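Home | Workshops | Handouts | Pattern Library | Contact

Mindthorpe Costume Workshop
Handout for Session 2: The Regency Short Stays
Instructor: Ekaette Ekpo

Last session was fabric and grain. Tonight we draft and cut a mock-up of the short stays that go under a high-waisted gown. If you missed the first session, read the grain handout before you cut anything, because the whole garment depends on it.

Some background first. The fashionable line of the early 1800s put the waist right under the bust. The long, stiff stays of the previous generation were more than many women needed under a muslin gown, and several shorter styles show up alongside longer corded ones. Short stays lift and separate the bust and stop a few inches below it. They do very little to the waist. If you are expecting a cinched figure, you are thinking of a later period.

Survivals are few and they don't all agree with each other. Some close in front, some lace in back, and some have wrapping straps. We are making a back-lacing version with a center front busk pocket. It suits most people and it is easy to alter.

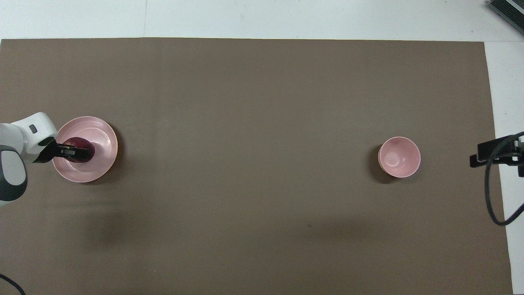
DRAFTING

Take three measurements over the undergarment you plan to wear, which should be a shift: high bust, full bust, and underbust. Write them on the top corner of your paper. Have someone else hold the tape for the full bust measurement, and stand the way you normally stand.

Draw the back piece first. Leave a gap at center back of two inches in total, one on each side. Stays that meet edge to edge when new will be too big after an evening of wear, when the linen has relaxed.

The front piece starts as a plain rectangle. Mark the apex of the bust, then mark two slash lines from the top edge down toward the underbust line. These are where the gussets go. Stop each slash half an inch above the underbust. Do not be tempted to cut them longer to get more room — widen the gusset instead.

Straps are cut separately and set wide. Most of the gowns we will make later in the course have a broad neckline, and a strap that sits close to the neck will show.

Label every piece with its name, the grain line, and "cut 2" or "cut 1 on fold." Students lose more time to unlabeled pieces than to bad sewing.

THE MOCK-UP

Use a firm cotton for the mock-up. Old sheets stretch too much and will tell you the garment fits when it doesn't. Azar still carries a heavy cotton drill by the yard, and people in the last group liked it.

1. Cut one layer only. No lining at this stage.

2. Sew the side seams and baste the straps at the back. Leave the front of the straps pinned.

3. Slash the front and baste in the gussets. Start pinning at the point and work up to the top edge. Leave extra length above the neckline and trim it later.

4. Tape a wooden ruler down the center front to stand in for the busk. A mock-up without one will collapse and you won't be able to judge anything.

5. Baste a strip with eyelets to each back edge and lace it up.
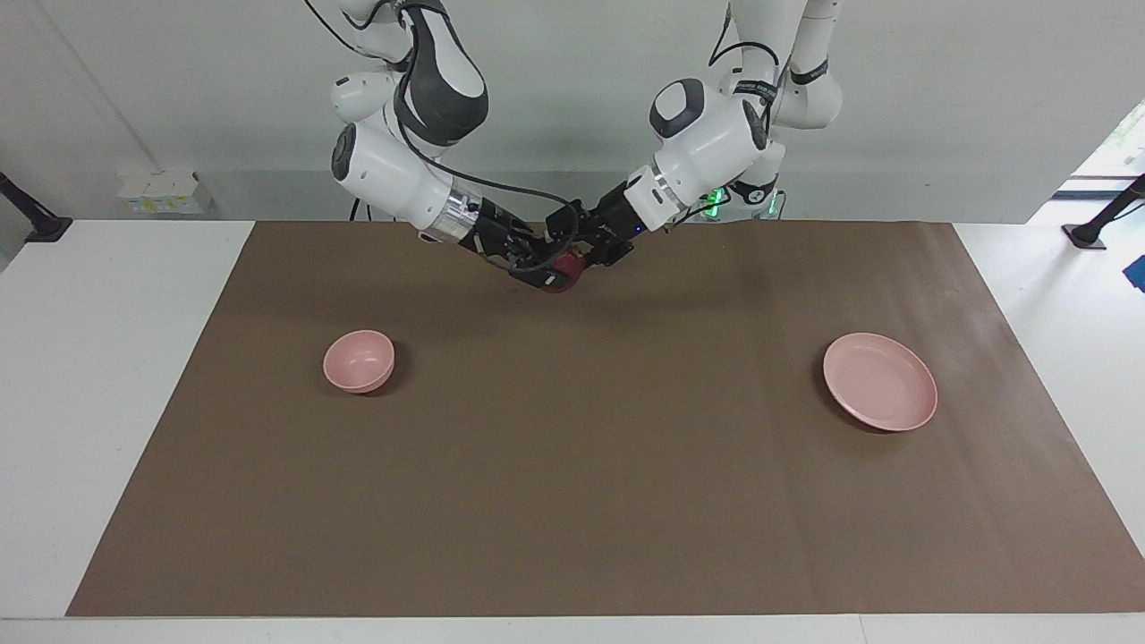 FITTING

Put the mock-up on over your shift and lace from the top down. Sit, raise both arms, bend forward. Then look for these things.

Gaping at the top of the gussets: take the excess out at the neckline with a drawstring casing. Plenty of period stays have one, so it is a correct fix as well as a quick one.

Horizontal wrinkles under the arm: the armhole is too high. Trim a quarter inch at a time.

Bust sliding below the gusset point: the straps are too long, or the slashes end too low. Shorten the straps first and check again.

Busk tipping away from the body at the top: the gussets are too small. Open them up and add width. The busk should lie flat against the breastbone.

Mark all changes on the mock-up in pencil, then copy them to the paper pattern. Date the pattern. You will change size over the years and you'll want to know which one this was.

FOR NEXT TIME

Bring your corrected pattern, linen or cotton sateen for two layers, and size 18 linen thread. We will be working eyelets by hand, 14 to a side for most sizes. Practice a few on scrap if you can. Use an awl and spread the threads apart; a punched hole cuts them and pulls out under strain.

Comments (4)

Funmilayo Fashola
Is spiral lacing what we want here or crossed? My eyelets are level with each other on both sides and I'm wondering if I need to move them.

Ekaette Ekpo
Spiral. Offset the top and bottom eyelet on one side and leave the rest level.

Gunārs Venckus
Made these for my daughter from the handout. Gussets took three tries. The drawstring took care of the gaping.

Adesuwa Nnaji
Could you put up the grain handout again? The link on the Handouts page takes me to the bonnet one.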